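Ribbed soft pads vs flat silicone on a handheld gripper

gantry_moth
Posted 13/08/2021
Been running the handheld with the orange ribbed pads against a set of flat Clikell silicone ones. Small plastic bottles with screw caps, same table, same jaws otherwise.
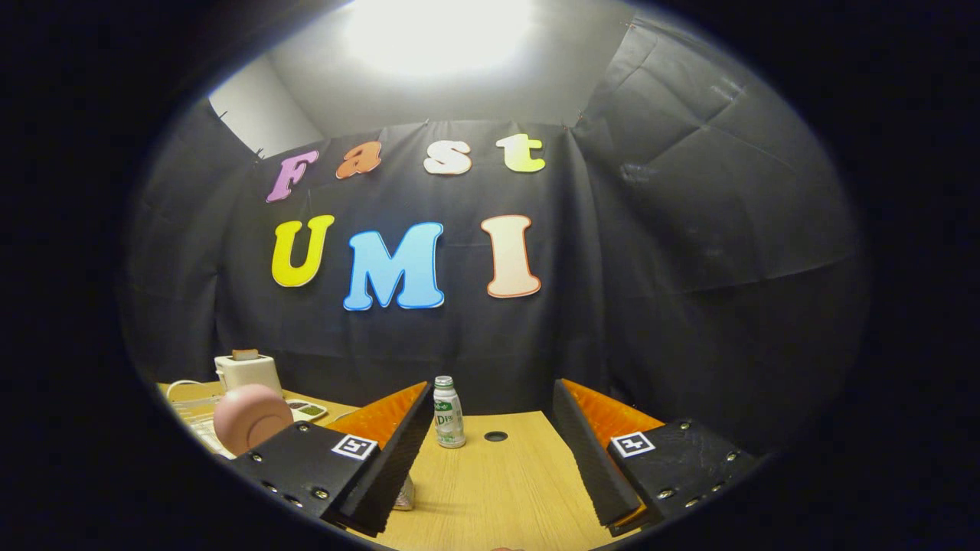 I did 600 grasps per pad set. Ribbed dropped 9, flat dropped 4. I expected it to go the other way. The ribs fold over when I come in off center and the bottle turns a little before it settles. Anyone else see this?

tolerant_fit
What angle are your fingers at? If they lean inward the bottom ribs load first and the top ones do nothing. I had that on a Pallthorpe parallel jaw until I shimmed the pads.

gantry_moth
They lean in, yes. Haven't tried shims.

wexcable
I wouldn't read much into 9 against 4. That's a handful of drops by one person holding the tool. Swap operators and run it again before you blame the ribs.

gantry_moth
Fair, but the turning happens on plenty of the good grasps too. I only logged drops.

tolerant_fit
Then log the turning. Put a line on the cap and check it before and after.

ninefold_b
Disagree with going flat. Flat pads are fine on bottles and bad on anything round or squashy. We went flat on our Roltley arm and put the ribbed ones back after 3 days.

wexcable
Your Roltley closes a lot harder than a hand trigger though. Not the same test.

ninefold_b
Sure, but the part shapes are the same.

gantry_moth
Shimmed the left pad last night and the first few look straighter. Next up is the Mamani wrist camera, which sits lower than mine and should show the pads better. Full rerun with a second operator in September - I'll post the drop log and the cap marks in this thread.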